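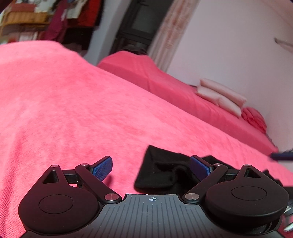

Ollska set-top tuner: four months with reality TV

The Ollska is a single-purpose box for recording free-to-air television. It has 2 tuners, a 465 GB usable drive and an Ethernet port, and there is no subscription. I bought it to record a singing competition and a cooking elimination series that air against each other on competing networks, and most of my testing was done on those two programmes.

Picture quality is the broadcast stream, written to disk unaltered. Live finales, with strobing stage lights and confetti, show the same macroblocking on playback as they do off air. There is no re-encode option, so 200 hours of high-definition material is a realistic ceiling before the drive needs culling.

Series recording works from the programme guide and is the weak point. The singing show is listed under one title for performance nights and another for results nights, and the Ollska treats these as separate series. Both have to be scheduled. Repeats are skipped correctly, but a "best of the auditions" clip show was recorded as a new episode.

Overruns are handled by fixed padding. The default is 3 minutes, which is useless for live voting shows. I lost the winner's announcement in October before changing it. Padding can be set per series — a sensible inclusion — but a padded recording holds its tuner until the end, and with both networks running late a third programme will be dropped without a warning on screen.

Ad skipping is manual, in 30-second jumps. Response to the remote is quick, with no noticeable lag between presses. The older Ulasico I replaced had automatic skipping, and it regularly removed the judges' comments along with the ads.

Firmware 2 added chapter marks and corrected the daylight saving error. The fan is audible in a quiet room and the power brick covers the neighbouring outlet on most boards.

Recommended for households following one or two live series. Anyone recording across three networks should look at a four-tuner model.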